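Posted in October
By Mitali Mondal

I've been carrying the Natport day bag for long enough now that friends have started asking me for the link, so I figured I'd put everything in one place. It's the bag I take when I'm out walking a city from breakfast until the lights come on, and it's the one we now stock in the little shop on this site. I picked it, I use it, and I'm going to tell you what I like and what bugs me.

First, the basics. The Natport is a small backpack with a roll top and a side zip, made by a two-person outfit called Hellwig. It comes in slate, moss and a mustard yellow that I wish I'd been brave enough to buy. The straps are padded but they fold flat, and there's a sleeve against your back for a tablet or a big paper map (I still carry paper maps, don't laugh).

The side zip is what sold me. I shoot a lot from hills and bridges and the top decks of parking garages, and I hate putting my bag down on wet concrete to dig for a lens. With this one you swing it around on one strap, open the side, and your camera is right there under your hand. I missed so many sunsets with my old bag! There was one evening up at the Vevavley overlook when the whole river went orange for what felt like ten seconds, and I spent all ten of them fighting with a buckle.

Inside you get a padded insert with 4 dividers that you can move around. I run mine with the camera and one lens attached, a second lens next to it, and then a squishy space for a sandwich and a scarf. If you pull the insert out completely you've got a plain day bag, and I've used it that way for groceries, for the beach and for one very overpacked overnight train.
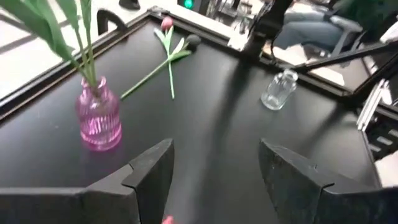 Now for the roll top. It gives you a good bit of extra room when you need it, and when you don't you can cinch it down so the bag looks pretty tidy on your back. The clip is metal, and it makes a loud click that I've grown fond of. My only gripe is that it's stiff for the first couple of weeks. Mine loosened up after a long weekend of walking, and Casimiro Benítez, who bought one the same month I did, says his took longer. He also walks less than I do, Casimiro, and you know it.

Rain. People always ask about rain. The fabric has a coating and I've been caught in some truly rude downpours on the waterfront, and my camera stayed dry. I wouldn't drop it in a lake. The side zip has a flap over it, and you do need to push that flap down with your thumb after you close it — I forgot once and had a damp sandwich. There's also a rain cover you can buy separately, but I don't bother with it.

I took mine on the full loop last fall: across the old bridge, through the market streets, up the steps behind the brewery and back along the river path. It was loaded with the camera, two lenses, a water bottle, a sweater and a frankly silly amount of cheese. My shoulders were fine. My feet were another story, but I can't blame the bag for those shoes.

A few things I'd change if Hellwig asked me (they did, and I sent them a very long email). The water bottle pocket is too shallow for a tall bottle. The key loop is on the wrong side if you're left-handed like me. And I'd love a spot on the front for a small tripod, because right now I strap mine under the roll top and it sticks out and pokes people on the bus. Sorry to everyone on the number 2.

Heike Sauerland wrote in to ask whether it fits under an airplane seat. Mine did, with the top rolled all the way down, on a small plane with not much legroom. If you've got the top fully stuffed you'll probably end up using the overhead bin. She also wanted to know if the mustard shows dirt, and I had to pass that one along to Birgit Frerichs, who owns it. Birgit says yes, a little, and she likes it better that way.

For cleaning, I use a damp cloth and a bit of dish soap and let it hang by the shower overnight. Please don't put it in the washing machine. The insert can be hand washed once you've taken the dividers out.

We have slate and moss ready to ship. Mustard is on backorder, but you can leave your email at checkout and I'll write to you myself when the box shows up. Every bag comes with the insert, the dividers and a folded copy of my walking map of the riverfront, with my favorite photo spots marked in red pen. The map is only in the box while I have copies left. I had 500 printed and they're going faster than I thought they would!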